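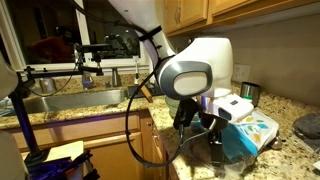 **Figure 3.** Granite-counter station, evening session, with the gripper lowered beside a bag and its clear wrapping.

### 4.2 Comparing the two grippers on soft packaging

Both grippers did well on the bench at Prevthorpe, where every object was a block and every block was polite. The kitchen was chosen to end this run of good news. We kept the arm, the controller and the task script fixed and changed only what was bolted to the flange: first the Olszewski parallel gripper, then the Bralldale, which has longer fingers and a price to match. Bags were the hardest class for either one. In Figure 3 the fingers point straight down at the counter, close to a blue and white bag with crumpled clear plastic spread along its lower edge, and it is this plastic that caused most of our arguments. The grasp planner treats a bag as one object with one outline. A loose film has no outline it is willing to commit to, and on a flecked countertop the depth estimate tends to split the difference between plastic and granite.

Each gripper was given 50 attempts on bags, in an order drawn up by Wanda Sobczak and not shown to whoever was running the controller. An attempt counted as a success if the bag left the counter and stayed up for 2 seconds. We had first proposed a longer hold, but the pilot runs suggested that anything still in the fingers at 2 seconds would stay there until somebody went and took it away.

The Olszewski failed on 14 of its attempts. Most of these were what Dorota Szczepańska's lab notes call "confident misses": the fingers closed at the right height, reported a contact force within range, and rose holding a fold of film and none of the bag. The controller logged every one as a grasp. We therefore scored all attempts by hand from the recordings and advise against using the onboard success flag for soft packaging, or for morale.

The Bralldale had fewer misses of this kind, and its longer fingers reached past the film more often. They also reached the counter more often. Contact with granite triggers a protective stop, which in our setup means a walk to the controller, a confirmation screen, and a second confirmation screen asking about the first. We report these stops separately, as a lumped failure rate would hide the difference between a gripper that drops things and one that refuses to continue. Readers with an operator to spare may prefer the second kind.

Lighting was a further nuisance. Evening sessions were run with the window dark, and the panes returned dim reflections of the room and its equipment. Edmund Śliwiński suspected that these were upsetting the depth estimate and repeated a short block of attempts with the window covered. The ordering of the grippers did not change, so the main results use the uncovered window — a decision also supported by the tape, which would not stay on the frame.

Cable routing was the same for both grippers, with a wide loop left at the wrist. A tighter routing used in November limited rotation of the last joint and quietly removed a whole family of side approaches from the planner's options. Those runs are excluded here and listed in the appendix under their original, more optimistic title.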